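Hallway Noise in Student Housing
Final report, group 2
Corinne Abernathy, Gebhard Grabner, Rochelle Baptiste
Handed in 30/03/2026

Why we picked this
All three of us live in the dorms and none of us sleep enough. Doors slamming, people talking on the way back from the laundry room. Wanted to know if it's the people or the building. Our guess going in: mostly the building.

What we did
Sound meter on the hallway floor outside the rooms, left on for 24 hours. Did this in December and again this term. Also sent out a short survey with the Destix form tool. Nathalie Mulder from the housing office got us the floor plans, thanks to her.

Bare walls and hard floors
Bare surfaces bounce sound back, so a footstep at one end gets to the other end still pretty loud. Narrow is worse becuase the sound has nowhere to spread. The older wing has no carpet and nothing on the walls. A door left open at the end of the hall makes it go straight into the room.

Plain gray walls, an orange floor and a narrow hallway past an open doorway, in a rendered interior:

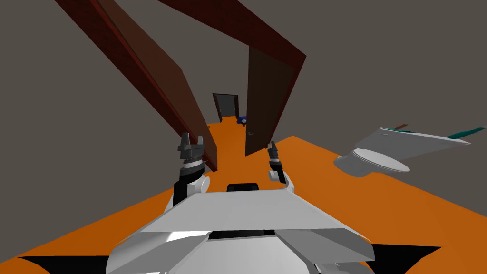

Results
Old wing louder than the new wing both times, worst right after midnight. The new wing has carpet and door closers. We can't say which one matters more, would need to test them seperately. Survey answers mostly complained about doors, then voices. Hardly any complaints about music, which surprised us.

What we would change
Felt strips on the door frames first, cheap and quick. Then a carpet runner in the old wing. Budget we were given for the proposal was 3000 dollars and the runner eats most of it. Cletus Schumacher (our advisor) wants a price on wall panels too, still waiting on the quote.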